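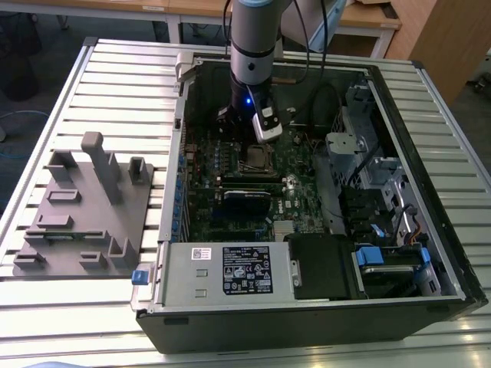 Hourani for Sturnton Tea Towel (The Heron Design)

Design by Ornella Sorrentino
Product no. 726
100% cotton, hemmed, with a hanging loop

I've done plenty of campaign designs over the years, and most of them went on T-shirts and mugs like everybody else's. This one started life as a mug too. Then I held the sketch up against a tea towel in my own kitchen and that was that — it had to be a tea towel!

So, the design. Samira Hourani is standing for mayor of Sturnton, and if you know Sturnton at all you'll know the heron that stands on the weir looking cross. I've drawn him so that his neck and legs make the left-hand upright of a big capital H. The crossbar is the footbridge, and the right-hand upright is the old water tower. Underneath it says HOURANI FOR STURNTON in chunky lettering with a bit of a wobble to it (I cut the letters out of lino first and scanned them in, so the wobble is real). Two colours, bottle green and mustard, on a natural off-white cloth.

I think it's a cheerful thing to have hanging on the oven door whether or not you're the sort of person who puts a poster in the window. My neighbour is voting for Georges Issa and he's bought two, for the heron. Fine by me.

About the cloth

I tried a few blanks before settling on this one, the Clutska Heavy. Cheap tea towels have a sort of shiny finish that pushes water about and never dries a glass, and they take ink badly as well. The Clutska is a plain weave with a bit of weight to it. It comes up softer after the first three or four washes and gets better at its job from then on. There's a loop on one corner, stitched in properly, and the hems are turned twice.

Size is 48 cm by 74 cm, give or take a centimetre once it's been through a hot wash. It does shrink a little the first time, they all do.

The printing is done by Çetinkaya, two screens, one per colour, with water-based inks. I used to do my own in the spare room and I can tell you theirs are a lot straighter. You may find a tiny overlap where the green meets the mustard along the bridge. I put that in on purpose so that no white shows through, and I've grown rather fond of it.
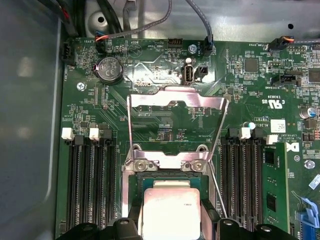
Other things with the same heron on

I know, I know, not everybody wants a tea towel. The same artwork is available on:

Cotton tote bag, long handles, natural or bottle green
Button badge, 38 mm, or the big 58 mm one
Greetings card, blank inside, with a brown envelope
Window poster, A4 or A3, on matt paper
Child's T-shirt, ages 3 to 12 (the heron is on his own on this one, with no lettering)

There's no mug at the moment. The H wraps round too far and you end up with half a heron facing you while you drink. I'm working on a squashed version, and if it looks any good I'll add it to the shop.

If you'd like the heron on something I haven't listed, drop me a line. I've had a request for a dog bandana, which I'm seriously considering!

A bit of background

People ask if I'm part of the campaign and I'm not. I asked Samira back in March if she'd mind me doing a design, she said go ahead so long as the heron looked dignified, and that's the whole of our business arrangement. She gets no money from this and neither does her campaign. I buy the towels, I pay the printer, I sell them to you. If you want to give to the campaign, please do that directly with them.

I drew the lettering to be read from across a street, which is how I was taught to do it by Ziad Najjar, who ran the sign shop where I had my first job. He painted boards for all sides and had no patience with curly type. "If they've driven past it, you've lost them" was one of his. A tea towel doesn't get driven past very often, but old habits and all that.

The last time Sturnton had a contest for mayor the winner got in on 2826 votes and the runner-up had 1668, and I remember hardly seeing a single badge or poster the whole way through. It was such a quiet affair. I'd love this one to be a bit louder, with some colour about the place, [and]
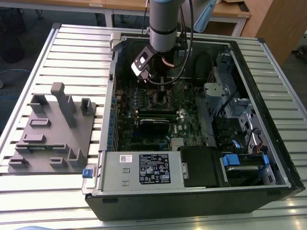
and I'd say the same if every window on my road had an Issa poster in it. His are blue and quite handsome, as it goes. I just like living somewhere that looks as if it's having an election.

Washing and care

Wash at 40 with similar colours. Sixty is all right now and then if you've had an accident with a curry, though the mustard will fade a shade sooner. Line dry if you can. Iron on the back of the print, never the front, and skip the fabric softener, as it stops the cloth soaking anything up.

If you're planning to frame it (a few people have) then don't wash it first. It'll be crisper straight out of the packet and the creases come out with a cool iron.

Orders and postage

Towels are posted folded flat in a paper envelope that fits through a normal letterbox. One or two go at the large letter rate, three or more go as a small parcel. If you're in Sturnton itself you can choose "collect" at the checkout and pick up from Sokera, the café at the bottom of Mill Lane, any morning after nine. Ask for Jad Smadi, he keeps them behind the till.

Last orders for the first batch are 5th August. Anything after that goes on to the second printing and will take a fortnight or so longer.

Buying ten or more? Email me before you order and I'll sort out a better price. Same goes for street parties, stalls and shops.

Returns are easy enough: send it back unwashed within 28 days and I'll refund you, including the postage out. If there's a fault in the print or the stitching just send me a photo and I'll put another in the post.

Choose your quantity

Single towel
Pair
Pack of five (mixed with the card if you like, put a note in the message box)

Tags: Sturnton, mayor, Hourani, heron, election, tea towel, kitchen, lino lettering, green and mustard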